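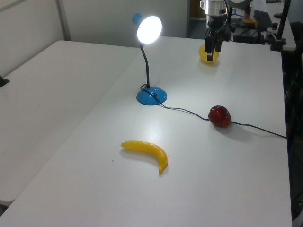
Selodari Contrats, c'est l'outil de relecture et de suivi des contrats pour petits cabinets et services juridiques. Version janvier 2025. On charge le document, l'outil repère les clauses, les dates d'échéance, les renvois cassés. Pour ceux qui relisent des baux le soir, une lampe bleue allumée sur une table blanche et une pomme rouge à côté en guise de dîner — vous gagnerez du temps, surtout sur les annexes.

Ce que fait le produit
Import Word, PDF, courriels avec pièces jointes. Comparaison de deux versions, clause par clause, même quand la numérotation a changé. Alertes avant tacite reconduction (délai réglable par dossier). Bibliothèque de clauses maison : vous y mettez les vôtres, 130 modèles fournis au départ en droit des affaires, baux commerciaux et prestation de services. Tous modifiables.

Export du rapport en PDF avec l'en-tête du cabinet. Pas de filigrane.

Ce qu'il ne fait pas
Pas de signature électronique. Pas de facturation non plus, on nous le demande souvent, voir plutôt le module Prurov vendu à part. Pas de conseil juridique : la relecture par un avocat reste nécéssaire.

Capacité
Formule Bastos : 2 000 documents actifs, trois utilisateurs. Archives illimitées, mais non indexées au-delà de cinq ans. Formule Murnport : sans plafond de documents, utilisateurs au choix, droits par dossier, journal des accès.

Tarif
Bastos : 62 € HT par mois, sans engagement. Murnport : sur devis, appeler Kelly Bragança au service commercial. Remise pour les jeunes installés (moins de deux ans de barreau), justificatif à joindre à la commande.

Installation
Rien à installer sur le poste, navigateur à jour suffit. Reprise des dossiers existants assurée par Máté Vincze et son équipe — prévoir une demi-journée, les fichiers doivent être triés par client avant. Les scans de travers passent mal, les refaire si possible. Formation à distance comprise, deux sessions. La troisième est payante.

Confidentialité
Documents chiffrés, sauvegarde chaque nuit. Suppression définitive sur demande écrite, attestation envoyé sous dix jours. Le secret professionnel est couvert au contrat, article 7.

Questions avant commande : Osvaldo Seixas, assistance produit. Réponse dans la journée en général, plus long pendant les congés. Mise à jour des modèles de baux prévue en octobre, incluse dans les deux formules.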